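Notes from the Away End

I've had a week to calm down about the Varnthorpe game and I still haven't quite managed it. Two goals up at the break, cruising, and then we just stopped running! Dutell Rovers don't usually do things by halves, but that second half was as flat as anything I've watched this season (and I sat through the whole of the cup tie at Jestasdale, in sleet, with a cold pie).

For me it comes down to the midfield. We keep asking the same pair to cover the whole width of the field, and by the hour mark their legs are gone. Varnthorpe worked that out, pushed their fullbacks on and got 2 goals in 8 minutes, both from crosses we had all the time in the world to block. A draw away from home is fine on paper. It didn't feel fine on the bus.

There were good bits, mind you. Our new left back looked sharp, the set pieces were finally worth standing up for, and the away support was terrific – 485 of us, and loud right up to the whistle. 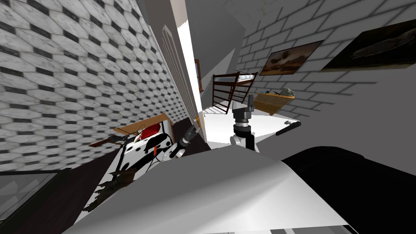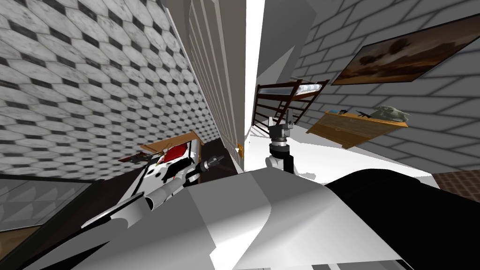 Gray brick and pale hexagonal tiles.

Next up: Taheri Town at home

Taheri are a funny side to play. They sit deep, they let you have the ball, and then they hit it long to a center forward who wins everything in the air. I'd start with three in the middle and leave one of the wingers on the bench, even if that gets me shouted at in the comments again.

Kickoff is at 3 p.m. and the turnstiles on the river side open an hour and a half before. If you're coming on the bus from the station, get the early one – the later one was packed last time and plenty of people missed the first goal. Bring a scarf and bring some noise!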